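Talora sharing room reopens in Gavach with more tables and a mending corner

The household sharing room on Szczepańska in Gavach has reopened after a refit that took most of the summer. People living in the district can again borrow chairs, tables and small household goods, or sit down and use the room for a few hours without paying.

The room is run by Talora, a local association set up by residents of the neighbouring blocks. It closed when a leak from the floor above damaged the old lino and a run of cupboards along the back wall. The association said it had first hoped to be shut for two weeks. Once the lino was up, the floor underneath was found to need levelling, and the work went on until September.

Members agreed to leave the new floor bare and spend the money saved on furniture. Most of it came second-hand from Wukier, a house clearance firm with a yard on the edge of the town, which also delivered it free of charge. The chairs are a mixture, and the association has not tried to match them.

"We asked for chairs people could sit on for an afternoon and we were not fussy about the colour," said Wanda Grabowska, who chairs Talora. "Some of them came out of a café and some out of people's flats. If somebody wants to borrow a set for a family dinner they may have to put up with odd ones."

The refit cost a little under the sum the association had set aside. The remainder will go towards lighting at the entrance, where members have complained that the step is hard to see in the evening. 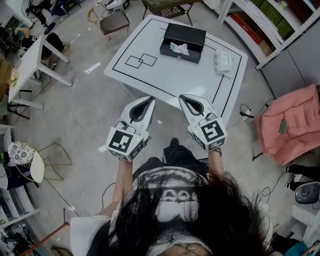
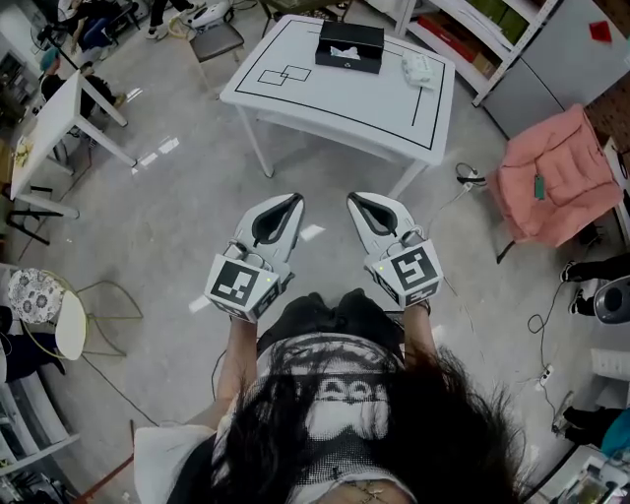

Tables were the main request when residents were asked what they wanted from the new room. Under the old arrangement there was one long table, and a group that booked it took up nearly all the space. There are now several smaller ones, which can be booked separately or pushed together. The white one with the black tape border is kept for shared use and has a box of tissues on it, and anyone may sit there without booking provided they clear it when they leave. Grabowska said the association would see how the smaller tables worked over the winter before buying any more.

Borrowing works much as it did before. A resident fills in a card with a name, a flat number and the date of return, and the card stays in a tray by the door until the item comes back. Chairs may be kept for 7 days. Small electrical goods go out for two days only, and have to be switched on and tested at the desk both when they are taken and when they are returned. The association is not lending sewing machines for the present, as both of those it owns need repair.

A deposit is asked for on larger items and is paid back in full when they are returned. The association has dropped its charge for late returns, which it said had brought in very little and caused arguments. Anyone who is late more than once will be asked to wait a month before borrowing again.

The list of members stood at 69 households when the room closed. Yaryna Hnatiuk, who looks after the bookings, said new names had been added during the summer, mostly from the newer building at the far end of Szczepańska, but that she had not yet brought the list up to date. She expects the tables to be busiest in the late afternoon, when schoolchildren come in.

Hnatiuk is also setting up a mending corner. It will start with clothes and soft furnishings, including cushion covers, and may take on small wooden items later if someone with the right tools can be found. People will be expected to stay and help with their own repair. There will be no charge, though anyone who needs a zip or a length of fabric is asked to bring it along.

"I get asked to take things in and have them ready the next day, and we can't do that," she said. "I can show someone how to put a zip in. It takes an hour or so the first time."

A leaflet giving the opening hours and the rules for borrowing has been printed, and roughly 500 copies are being put through letterboxes in the district. The hours are also on the street door. The room opens at ten in the morning and closes at six, with a later closing time one evening a week for people who work during the day.

Talora is asking residents not to leave furniture outside when the room is shut. Two armchairs were left on the pavement during the building work and had to be taken away after rain. Anyone with something to give should speak to the desk first. The association cannot accept mattresses, large kitchen appliances or anything too wide for the door, and it has enough crockery for now. It would be glad of folding chairs, extension leads and a small stepladder.

Bookings for the tables can be made at the desk or by telephone during opening hours.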